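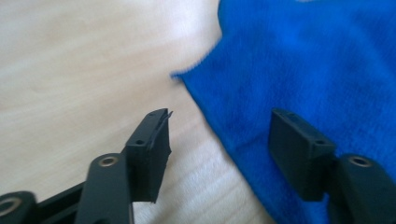

A blue cloth on a wooden table. Wood has been used to make things for thousands of years.

How do we know how old a building is?

Some old buildings have a date carved over the door. Most do not, and a carved date can be wrong, as people sometimes added one when they mended a house or moved in. So the people who study old buildings look for other clues.

Clues in the wood

A tree grows a new ring under its bark every year. In a good year for growing the ring is wide. In a dry year it is often narrow. Trees of the same kind growing in the same area tend to have the same pattern of wide and narrow rings.

To date a beam, an expert drills out a thin stick of wood called a core. The rings are measured and the pattern is compared with patterns that are already known. If it matches, and the bark edge is still there, the expert can tell which year the tree was cut down. Oak was often used soon after it was cut, while it was still soft enough to work easily.

The barn at Prirkgate

The barn at Prirkgate was thought to be from the time of Queen Victoria. It has brick walls, and the bricks are Victorian. The roof inside is much older. Cores were taken from 6 beams, and they showed that the trees were cut down in the 1480s – long before the bricks were made. The first walls were probably timber, and the brick came later.

Clues you can look for

Carpenters often made the parts of a frame on the ground first. They scratched numbers on the pieces so that they could put them together in the right order. These are called carpenters' marks, and many look like Roman numerals.

Look for empty slots and peg holes too. They may show that a beam has been used before in another place, or that a wall has been taken away.

Words to know

Beam: a long, heavy piece of wood that helps to hold up a building.
Core: a thin stick of wood drilled out of a beam.
Timber frame: the wooden skeleton of a building.

The Tondden museum has a slice of oak with its rings marked. Children can visit free in May.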